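Quilted clothing

Quilted clothing is any garment made from two or more layers of cloth with something soft and warm between them, the whole lot held together by lines of stitching. It is one of the oldest answers to the very human problem of being cold, and it has turned up in one form or another in a great many parts of the world, from the padded coats of northern China to the thick petticoats once worn under woollen skirts in Britain and the Low Countries. The padded winter jacket that hangs in so many hallways today belongs to the same large and friendly family.

How it keeps the wearer warm

The warmth of a quilted garment comes mostly from air. Still air is a poor carrier of heat, and the filling, whatever it happens to be, is there chiefly to hold that air in place so that it can't drift off and take the body's warmth along with it. A thick, springy filling holds more air than a thin, flat one, and this is why an old jacket that has been squashed in a trunk for years may feel less cosy than it did when it was new, even though nothing has been taken out of it.

The stitching has a job of its own. Left to themselves, most fillings would slide down to the hem and gather there in a sad lump, leaving the shoulders with nothing but two layers of thin cloth. Rows of stitches divide the garment into channels, squares or diamonds, and each of these keeps its own share of the filling. There is a small price to pay, as the cloth is pinched together along every seam and a little heat escapes there. Makers of clothing for very cold places sometimes get round this by sewing small walls of fabric between the outer layer and the lining, so that the two never quite meet.

Fillings

Down, the soft under-plumage of ducks and geese, is light for its warmth and packs away into a very small space, and many people are devoted to it for those reasons. Its great weakness is damp. Wet down clumps together and loses much of its spring, and it takes a long and patient drying to bring it back again. Feathers are often mixed in with it, which lowers the price and adds some weight.

Wool is heavier but forgiving, and goes on giving a fair amount of warmth when it is damp. Cotton wadding was for centuries the everyday choice wherever cotton was grown, and silk floss was used by those who could afford it. Polyester wadding came into general use during the twentieth century and is now found in a large share of the padded jackets sold on the high street. It washes easily, dries quickly and suits people who would prefer not to wear down.
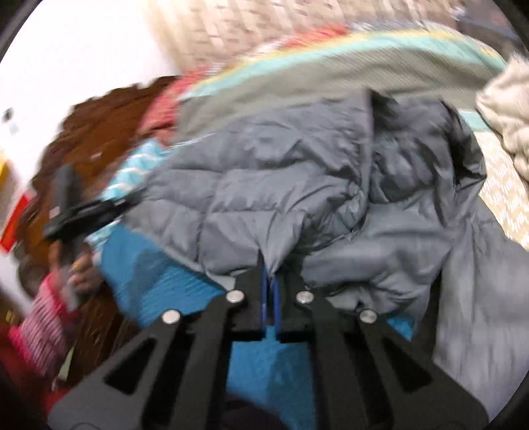 A grey quilted puffer jacket among other clothing.

History

Padded cloth was worn for protection as well as for comfort. In medieval Europe soldiers wore a stout quilted coat, known as a gambeson or an aketon, either underneath mail or by itself, and the thick layers of linen did a good deal to soften a blow. Similar padded armour was made in many other places, sometimes stuffed with cotton and sometimes built up from layer upon layer of plain cloth. It must have been dreadfully hot work in summer.

By the eighteenth century, quilting had become a skilled trade and a pleasure to look at. Petticoats and waistcoats were worked with flowers, shells and twisting ropes, and a good one might be handed down, taken in, let out and finally cut up for a bed cover. In parts of Wales and the north of England quilters travelled from farm to farm, staying with each family until the work was done, and their patterns were passed along in much the same way as songs or recipes.

The down jacket as most of us know it took shape in the 1930s, when makers of outdoor clothing began stitching down into short coats for anglers, hunters and climbers. For some decades it remained a thing for mountains and cold riverbanks. It came into town during the 1970s and 1980s, in brighter colours and rounder shapes, and it has never really gone home again.

Washing and storage

Most quilted garments can be washed, though the label should always have the last word. Down does best with a mild soap made for the purpose and a thorough rinse, followed by slow drying on a low heat. A couple of clean tennis balls in the drum help to break up the clumps. The work of drying is easy to underestimate, and a jacket that feels dry on the outside may still be damp in the thicker channels near the hem.

Between winters, a padded garment likes to be kept loosely, on a broad hanger or folded in a roomy cotton bag. Small tears in the outer cloth can be held with a patch until there is time to mend them properly. Feathers that poke out through the weave are better coaxed back in from the other side than pulled, as each one drawn out tends to widen the hole and bring a neighbour along with it.

See also

Gambeson
Petticoat
Wadding
Welsh quilts

Last updated 5 November 2023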